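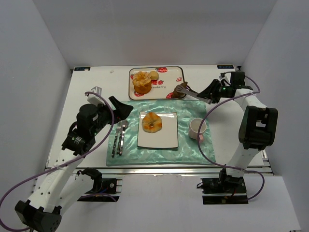
Fasutow two-arm table with the breakfast set out. Right gripper has the slotted utensil at the end of the strawberry tray.

Fasutow Two-Arm Table
Equipment > Shared benches > Arms
Location: Watkins building, back workshop
Open to: second-year class, Nundano competition team, club members who have passed the bench check
Cost to replace: $3,570 without the walls

What it is

A white tabletop with two small arms bolted to a slotted aluminum rail along the front, with white walls on three sides. We bought the arms and the rail from Fasutow as a kit. The walls were made here. Fasutow's catalog calls it a "complete home-task learning station," and we'd ask new members to forget that phrase before they book it. You get two arms, two grippers, two cables that like to be in the way, and a table. The learning part is you, on a Tuesday night, moving a plate back to where it started.

It is a decent piece of gear. It is also the piece of gear people have the wildest ideas about, so this page is longer than the one for the drill press.

What comes with a booking

Both arms with grippers fitted
Power supply and the bench computer
White wall set (leave it in place)
Breakfast set, kept in the gray bin: teal satin placemat, square white plate, fork, spoon, white cup with pink handle, strawberry tray, slotted utensil, breads and pastries
Eteser control software, club copy

Please don't add to the breakfast set without asking. A cup of a different height is a different task as far as your saved runs are concerned, and whoever booked after you will spend an evening finding that out.

What the catalog says, and what we found

"Sets up in minutes." Plan on 45 minutes the first time, and that is with someone beside you who has done it. Most of it goes on getting both arms to agree where the table is. Izzati Lumbantobing wrote a start sheet that is taped inside the cupboard door. Follow the sheet and leave the Fasutow booklet in the drawer.

"Handles everyday objects." Some of them. We set a limit of 200 grams per gripper and we mean it. The cup is fine. Bread is fine if you go slowly and don't mind dents. Cutlery flat on satin is hard, because the jaws need to get under something that is barely higher than the cloth, and the cloth moves. Teams love to put the fork in their project plan as a warm-up. Put it last, or drop it.

"Tool use out of the box." The gripper will hold the slotted utensil. Holding a tool and using one are a long way apart. A small slip at the handle becomes a big one at the flat end, and the software has no idea it happened. If your plan has a sentence in it like "the arm then lifts the item with the tool," expect to spend most of the term inside that sentence.

"Two arms, twice the work." No. Two arms means two things that can hit each other. They share the middle of the table, and there's no built-in check that keeps them apart. Run the left one alone, run the right one alone, then run both at low speed with a hand on the stop button.

Can it set a table?

We get asked this by parents at every open night. Last fall the second-year class saved 197 runs of the breakfast task over one October. The arms got better at the positions they had seen. Turn the plate a little, or let a fold come up in the placemat, and they got worse again. Berwyn Harries, who teaches the class, put it this way in his notes: "We have taught it one breakfast." He gave the group a good mark, mainly for writing down the failures, and he would like more of that and fewer highlight videos.

So if you're making a poster, say what was on the table, where it started, how many tries you made and how many of them you threw out. A video of one good run is nice to have. It tells the judges very little, and the Nundano judges have started asking.

Who should book it

Good fit:
Teams with one small task and a whole term to do it
Anyone who wants to compare two ways of doing the same pick
Students who are patient with cables

Poor fit:
Anything wet, hot or crumbly beyond what is already in the bin
Anything faster than a slow walk
Teams that decided on the demo before touching the arms
People who need it the night before a contest (it will be taken, and you will not get it working anyway)

For a first project, use one of the single arms on the side bench. They are less exciting and you'll finish.

Before you start

Do the bench check with a club lead. Check that both bases are tight on the rail. Look at the cables from the base to the wrist and make sure there is slack at every bend, with no loop where it can catch the cup. Put the placemat down flat. It won't stay flat, so smooth it again between runs and write down that you did.

Keep your face outside the walls while the power is on. A small light means the motor has power. It doesn't mean the arm is about to hold still.

When you finish

Lower both arms before cutting the power. They drop when the power goes, and the last elbow joint we replaced was a slow, boring job. Breakfast set back in the bin, utensil too. Copy your runs off the bench computer the same day. We clear it when it fills up and we don't send a warning.

Known problems

The left gripper closes a little late after a long session. Let it rest.
Eteser sometimes saves a run with no name. Rename it right away or you'll never find it.
The satin catches the overhead light. If you use a camera in your project, your results may change with the lights, so pick a setting and stick to it.
Fasutow has told us a fix for the arm-to-arm collision problem is coming. They said so last year as well.

Booking

Use the sheet by the workshop door. Class sessions come first, then the Nundano team, then everyone else. Two evenings a week per team at most. If you can't make your slot, cross your name out so someone can have it.

Questions about the start sheet go to Izzati. Questions about class projects go to Berwyn.

Page last checked 8/18/18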